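Slaoui Opens Its Denim Repair Counter in Honville This April

HONVILLE -- I've been fixing other people's jeans at my kitchen table for ten years, and I'm very happy to say I'm finally getting my table back. Starting in April, Slaoui will have a proper denim repair counter on the ground floor of the Promenix building, right by the side entrance where the shoe shop used to be.

I'm Krisztina Nyitrai, and I started Slaoui with one secondhand sewing machine and a big bag of my brother's old work pants. Since then we've patched, darned and re-hemmed for half the town (or it feels that way at the holidays!). Last year we took in 465 pairs, and most of them were waiting in my hallway at one point or another.

What we'll fix

Blown-out knees, worn inner thighs, ripped belt loops, torn pockets, busted zippers and hems you've been walking on since you bought them. We'll do jackets too, as long as they're denim or something close to it. If a pair is too far gone, I'll tell you at the counter and you won't pay a thing for the look.

Simple hems are done while you wait if you come before 2 p.m. Everything else goes in the queue, and we'll text you when it's ready. Please wash your jeans first. I'm begging you.

Who's behind the counter

Andor Mészáros is joining me full time. He spent years doing alterations for a theater company and he can match a faded blue thread better than anyone I've met -- he keeps a drawer of them that I'm not allowed to tidy. Unai Gallardo will run the evening classes and look after the website, and he's the one to write to if you'd like to drop off a big batch from a club or a workplace.

Wear shows up first in the creases and the seams, so those are the spots we check before we quote you a price.

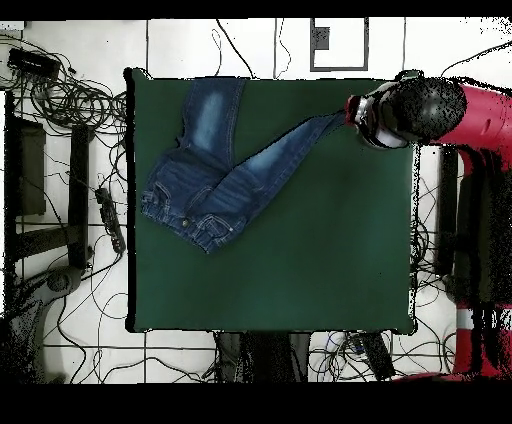
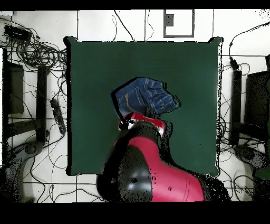

Evening mending classes

We're keeping these small, with ten seats at each one. You bring a pair that needs help, we supply the thread, patches and needles, and you go home knowing how to do a basic darn by hand. No machine needed, and no experience either. A seat costs $40 and includes a little mending kit to keep. Unai also wants to try a visible mending night with bright thread and big silly stitches, and I've told him yes, so keep an eye out for that one.

A word from our neighbors

"We wanted a shop in that corner that people would come back to," says Sunil Bhattacharjee, who manages the Promenix building. "I've already got two pairs set aside for them."

The old sewing bench in the window was restored by Masaru Kinoshita over at Nernix, and he did a beautiful job on it. Go say hello to him if you have furniture that wobbles.

Visiting us

The counter opens at 10 in the morning and closes at 6. Use the side entrance, since the front doors lead up to the offices. There's a bike rack outside and free parking behind the building after 5 p.m.

Press contact: Unai Gallardo, Slaoui, Promenix building, Honville. Reporters are welcome to stop by before we open, and if you bring your own ripped jeans I'll patch one knee on the house.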